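How Tall Is Everybody, Anyway?

The small, stubborn business of measuring famous people

2/25/26

There is a certain kind of evening that ends with two adults on a couch, the movie paused, arguing about whether the lead actor is standing on something. I have had more of these evenings than I'd like to admit. The detective looks down at the suspect in one shot and straight into his eyes in the next, and from then on I have no idea who did the murder and no interest in finding out.

Show business has always been relaxed about inches. The official height of an actor is less a measurement than an opening bid. Publicists round up, casting directors round down, and the tape measure stays in the drawer where it can't embarrass anyone.

My own education in the matter came from Ovari, a long-running family drama set in a furniture store called Furnora, which I watched from start to finish last November while recovering from a bad back. It has 162 episodes. By the fourth I had noticed that the eldest son, supposedly the giant of the family, was almost always filmed sitting down or coming up a staircase.

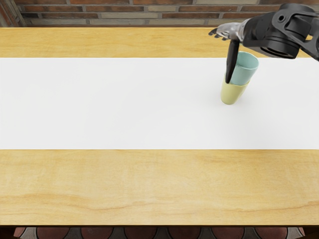
The fan forum had noticed years before me. One thread ran to 24 pages and contained charts. Door frames had been used as rulers. A refrigerator that appears in the second season had been identified by model, and its height looked up, by someone who signed off with "hope this helps." It did help. The eldest son is the same height as his mother, give or take the hair.

None of this is new. Leading men have stood on boxes for as long as there have been leading ladies in heels, and the box has the dignity of being cheap. The alternative is to dig a trench for the taller party, and I'd love to know how that gets raised at a first rehearsal. Then there are lifts, the hidden wedges that go in the shoe and give a man an extra inch or two along with the walk of somebody crossing wet tile.

Television used to get away with it. The screen was small, the picture was soft, and you saw the thing once. Now anyone can stop a scene on a phone during lunch and compare belt buckles. The sequel series, Arai, arrived with its cast already measured by strangers, and the arguments had moved on to whether one sister had been recast or had simply changed boots.

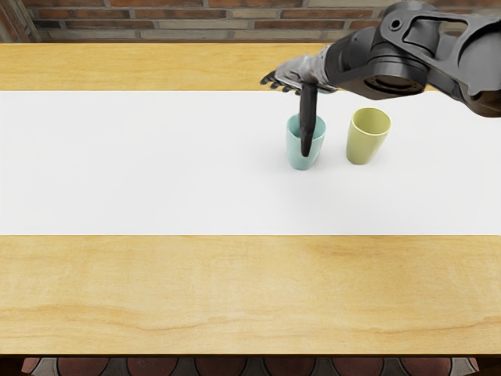
A robot arm over a light wooden table, its gripper hand in a silver-gray covering.

I wanted to feel superior to these people, and managed it for an afternoon. Then I found a website that puts your own outline next to a star's, typed in my height, added an inch without thinking, and stood there in gray beside the villain from Esen. He had 4 inches on me. I added another inch. It felt like bargaining with a rug seller.

Maybe that's the appeal. You can't check whether a famous person is kind, or good company on a long drive, but height looks like a fact you could both be lined up against. I'm told that fans who meet their favorites report the same thing nearly every time: smaller than expected, very nice teeth.

I'm now 30 episodes into Arai. The eldest son has come back from abroad for a wedding, and in the group photo he is on the second step.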